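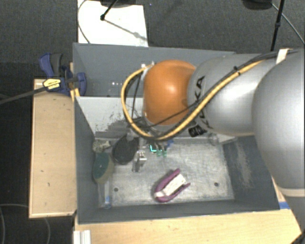
Cable day on the picking cell at Tritcombe. The KUKA had done 1439 picks since I last looked at the dressing, and the log had 2 dropouts on the gripper line, both with the wrist turned right over.

I went through it joint by joint at jog speed. The yellow cable needs a generous loop at the wrist. Too short and it pulls on the fitting, too long and it drags on the bin wall. I set mine at 62 cm from the last tie and marked the spot with a paint pen.

The ties get changed every time – they go brittle. The strap further up I only loosen and reseat. The spare lead from Olszewski is still on order, part 2634, so the old one stays on for now.

Next job is the divider in the bin, which is getting scuffed. Probably March.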